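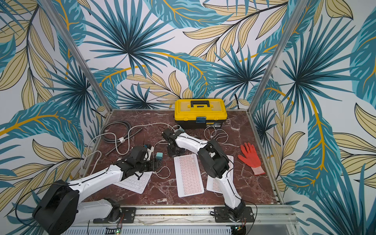 *The marble table with the keyboards, and the palm wallpaper behind it.*

We visited the open day of Humulard in Brultitport in August. I came mostly for the interiors part, as I choose materials for a small furniture shop, and I was glad I did not stay only in the main hall.

The table was what I looked at longest. The slab is dark, a reddish brown, with white and pink veins going through it, and along the front there is a plain silver aluminium rail. I would not have put such a stone with such a wallpaper. The paper has big palm leaves in teal and dark blue on white, with paler beige leaves between them and golden-yellow stems, and it covers three walls. In a living room it would be too much for me, but in a small corner it works quite well.

White keyboards were lying on the marble, and a toolbox too. White on this dark stone is very clear to the eye – I made a note of it for our own shop window.

In the next room Ciobanu showed their wallpapers in rolls. A roll costs 60 euros and they keep 800 patterns, so bring your wall measures with you. Esodeo had the stone samples, and it was possible to touch all of them. The polished ones show every finger.

Entrance is free. The bus from the station stops 3 minutes from the gate, and coffee is served until four in the afternoon. The cloakroom is small, so better to leave large bags at home.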